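Slow Hands
Rondanport, July 15, 2023

At Sokex, a dish towel takes up most of the working day. Operators steer two robot arms by remote control, and every joint position is logged along with the camera views. The recordings become training data for a policy that will later run without a person.

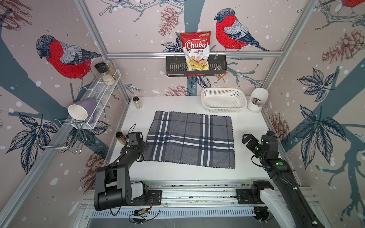
The team has kept 430 episodes so far and thrown out 135. Most of the rejects were hesitations — an operator stops to think, and the policy learns to stop too. Krum Matić, who runs the sessions, limits each operator to 2 hours at the controls.

Small objects such as spice jars are recorded separately. They tolerate a sloppy approach. Cloth needs both grippers and a steady pull. 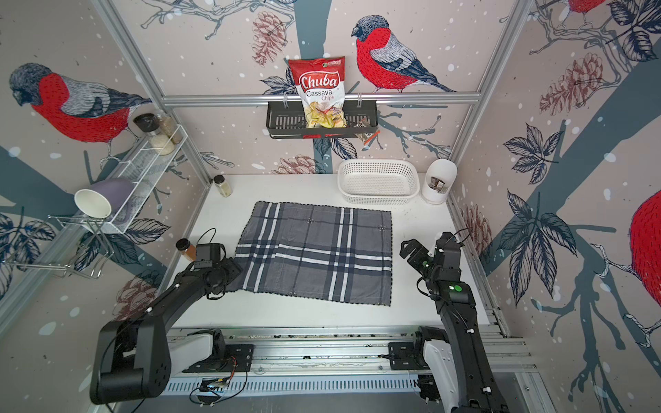

Viorica Begović doubts that more episodes will help much. She would prefer 140 recordings by one consistent operator to a larger set by several, and she wants force feedback in the hand controls before September.

Matić agrees on the feedback. Without it, operators judge tension by eye from the wrist view and tend to pull too hard.
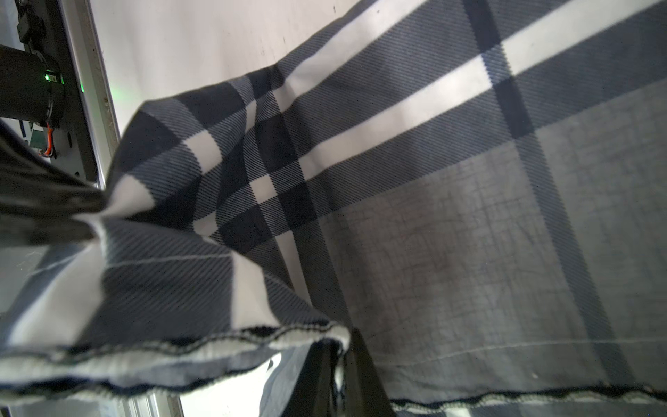

Plaid cloth held in a gripper, seen from the wrist camera.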